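We use cookies to keep this site running and to remember what you have already looked at. By staying on the page you agree to this. OK

Living room tidying and the drawstring pouches

Welcome to the gallery page, and thank you for stopping by! I started keeping it in November, when Heiðrún Hjaltadóttir wrote to ask how I store the small things in our living room – the playthings, the cloths, the odd bits of yarn that end up everywhere – and my answer grew so long that she told me to put it on a page of its own. So I did, and it has kept growing ever since. It has more words than pictures at the moment, I'm afraid, but I do love to talk about this room, and I have written a few lines under each heading so that you can skip straight to whatever you came for.

The pouches

I crochet them in the evenings and they never take me long, which is probably why I have so many. The pattern is my own, worked out one winter when we lived in Purnach and I had a bag of leftover yarn too pretty to throw out and too small for a sweater. You work a flat round for the base, go straight up the sides until it looks tall enough, and then leave a row of gaps near the top for the tie. Mine use up 19 yards or so of each color if I am careful, and a good deal more if I am watching something exciting and forget to keep my tension even.

Noemi Orlandini makes hers with a finer yarn and a smaller hook, and they come out very neat and very firm, like little purses. I like mine soft. A soft pouch squashes into the corner of a drawer, and it doesn't hurt when it gets thrown across the room.

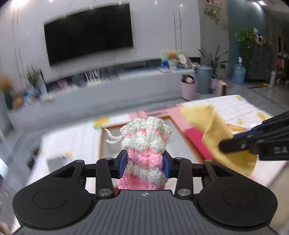
Chunky yarn is what I would tell any beginner to start with, and I will go on saying so to anyone who asks. You can see your stitches, you can count your rows without your glasses, and a mistake is easy to find and pull back. For this pouch I changed color every few rows, so you get the bands of pink and creamy white, and I kept the cream for the top and for the tie as well, so that the gathered part looks all of a piece. If you make a striped one, carry the resting color up the inside and don't cut it each time. You will thank yourself when it comes to weaving in the ends!

Cloths and folded things

The yellow cloth is my everyday one, and it goes wherever I go when I am putting the room in order. I used to keep the cloths in the kitchen and walk back and forth for them, and then one day I simply stopped doing that. Fabric gets folded in half, then in half again, and laid on the quilted mat until I know where it is going. My mother rolled everything, and I did try rolling for a while, but a roll comes undone the minute you take out the one beside it.

The long white cabinet

We bought it from Unari, a small furniture shop in Pugh that has since moved to bigger premises, and it took two of us a whole afternoon to get it up against the wall. The lower shelves hold all the little things, and the plush toys sit up on top at the right-hand end, where they have a good view of everybody. The dried flowers are the yellow ones I wrote to some of you about. They live at the other end with a potted plant for company, and all they ever need is a light going-over with a soft brush.

Plants

Several people have asked about the greenery, so a quick word. The tall one stands behind the bins and seems perfectly happy there. The vine hanging up on the wall is a bit of a nuisance to water, and I keep a step stool from Nekura just for that job – it folds nearly flat and has held up well. I turn the pots a little whenever I remember, more often in winter.

Next I would like to add the blanket box, and Noemi has promised me a picture of her own pouches for comparison. If you have made one from my pattern, do write and tell me which colors you chose.

Page last updated February 28, 2024

Contact | Copyright, all rights reserved | Back to top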